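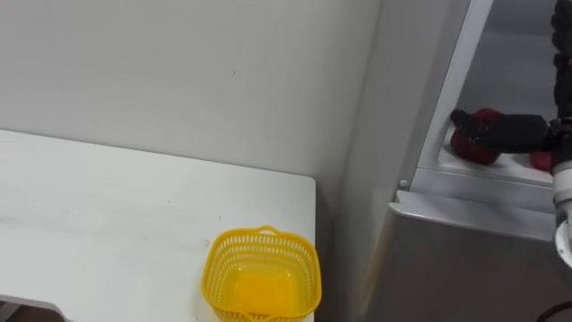 Zanele Zulu says that she never wasted less food than in the year she had the smallest kitchen, and that when she moved somewhere bigger the waste came back within a month. Her remark was made at an evening class in Pavenberg, and it makes a fair starting point for this chapter.

Chapter 2
Storing Food at Home

In Chapter 1 we followed food from the shop to the front door. We now look at what happens between the front door and the plate. This part of the journey can last twenty minutes or most of a year, and it is where a household has the most control over what it spends and what it throws away.

By the end of the chapter you should be able to explain why foods spoil at different speeds, choose a suitable place for each kind of food, read the two main kinds of date on a packet, and draw up a storage plan for a kitchen of a given size. You will need the shopping record you kept for Chapter 1. If you did not keep one, use the Gruvis household record at the back of the book.

Food spoils for several reasons, and they often work together. Bacteria, yeasts and moulds grow on it. Enzymes already present in fruit and vegetables go on working after picking, so a pear softens and then turns brown at the core. Fats react with the air and become rancid. Some foods dry out, while others, such as biscuits and crackers, take up moisture and lose their crispness. Light affects milk, oils and potatoes, the last of which turn green and should not be eaten once they have done so to any extent.

Most storage methods work by slowing one or more of these changes. None of them stops every change for ever. Even frozen food slowly loses flavour and texture, though it stays safe for as long as it is kept properly frozen.
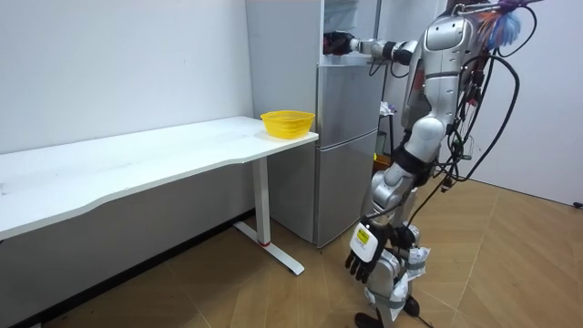 2.1 The three temperatures

Kitchen storage is usually divided into room temperature, chilled and frozen. A refrigerator should be kept at 5 °C or below, and a freezer at −18 °C. Room temperature is the hardest to fix, as a cupboard beside an oven may be a good deal warmer than one on an outside wall.

Dry goods such as rice, flour, pasta and pulses belong at room temperature, in closed containers. So do unopened tins. Once a tin is opened, whatever is left over should go into a clean covered dish and be chilled. Onions and potatoes like a cool, dark place with some air moving through it, and they keep better apart from each other.

Raw meat and fish go on the lowest shelf of the refrigerator, covered, so that nothing can drip on to food that will be eaten without cooking. Cooked food and dairy produce go above. Salad and most vegetables go in the drawer. The door is the warmest part and suits sauces, jams and drinks.

Cold air has to move between the items. A refrigerator packed tightly to the back will have warm patches, whatever the dial says. The dial on many models, the Plalus in our worked exercise among them, shows a setting from 1 to 5 and no temperature at all, so a separate thermometer is worth buying.

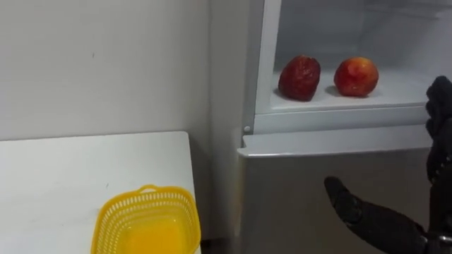 Quantity matters as much as temperature. Suppose a household eats 600 g of carrots a week and buys a 900 g bag because it costs less per kilo. After a week 300 g are left over. If these are used, the larger bag was a good buy. If a second bag is bought on the usual day and the old carrots are pushed to the bottom of the drawer, the saving is soon lost. The remedy is to put new food behind or beneath old food, a habit known in shops as stock rotation.

Before going on to section 2.2, carry out the following task. List everything now in your refrigerator and mark each item as used this week, used this month or older. Note where each of the older items was standing. Keep the list, as you will need it again when we come to date marks and to the Shukla method of planning meals.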